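Bedroom and laundry forum > Tidying and storage

How do I stop using the bed as a halfway house for clothes?

Asked by paderness_jo
9 replies, 2 shown as most helpful

Hi all, long-time reader and first go at asking something. We moved into a rented place in Paderness in June and the bedroom is lovely, big bed, big window, but there is only an office chair by the window and not really space for one on my side. So everything I take off or bring up from the airer gets dropped on the duvet "for a minute". By bedtime it's a heap, the heap goes on the floor, and in the morning I can't tell what's been worn and what's clean so I wash the lot again.
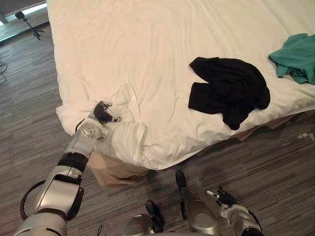

The trouble is mostly tops. Socks and pants I can manage, they go in a drawer any old how. It's the in-between stuff I get stuck on, a jumper I've had on for two hours and will wear again tomorrow. It doesn't want washing and I don't like putting it back in with the clean things.

Also the duvet cover is white (my own fault, it was in the Cronin sale) and it picks up fluff from anything dark. I've got a lint roller but I'm going through the sheets at a daft rate. My partner says just shut the door on it. Any ideas that don't involve buying a wardrobe?

Answer from Baldur Hjaltadóttir
Marked helpful by asker

Oh I know this one, I lived like it for years! What sorted me out was making the bed properly first thing, before any clothes come near it. I do it as soon as I'm up, blinds after. Pull the duvet right down so it hangs over the foot end, give it one good shake from the bottom corners and smooth it towards the pillows with your forearm. It takes a minute, and somehow I feel much worse about chucking a shirt on a flat bed than on a messy one.

Then for the in-between things, hooks. I put a row of Statar hooks on the back of the bedroom door, the over-the-door sort so there's nothing to drill (you said rented). Two for me, two for my husband. If your hooks are full, something has to be either washed or put away before you hang up another. I was strict about that at first and now I do it without thinking.
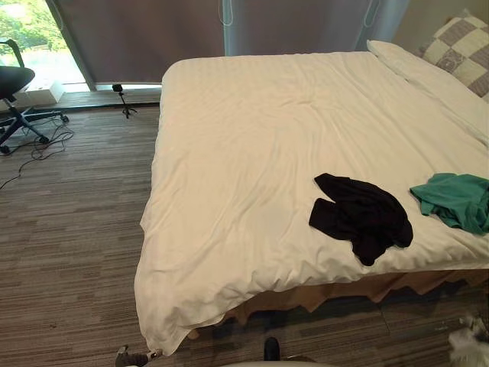 When I do bring a pile up from the airer I still use the bed, mind you, it's the best folding table in the house. The rule is I fold standing up at the foot end and I don't leave the room till it's bare. Dark things I turn inside out and lay face down, sleeves in, bottom up to the collar, done. If you're too tired to fold, leave the clothes on the airer overnight — they're no worse off there.

For fluff, wash darks inside out and keep them away from towels. A damp rubber glove wiped over the duvet cover lifts most of it, and then you can save the lint roller for your coat. I go from the pillow end down and pick the fluff off in one roll at the bottom.

Oh, and if you have spare cushions, keep one in the middle of the bed during the day. I find I don't drop things where there's already something sitting.

Answer from vavia_mum

Get a basket. I have one with a lid from Vavia and worn-once stuff goes in there, clean stuff goes in the drawers. It does crease though, so maybe not for shirts.

Answer from tomk1834

Agree with your partner, shut the door.

Comment from paderness_jo

Thanks Baldur, hooks ordered! Hadn't thought of the back of the door. Will try the glove tonight — does it matter if it's the washing-up kind with the lining?

Comment from Baldur Hjaltadóttir

No, mine's lined. Just wring it out well first or you'll leave wet streaks.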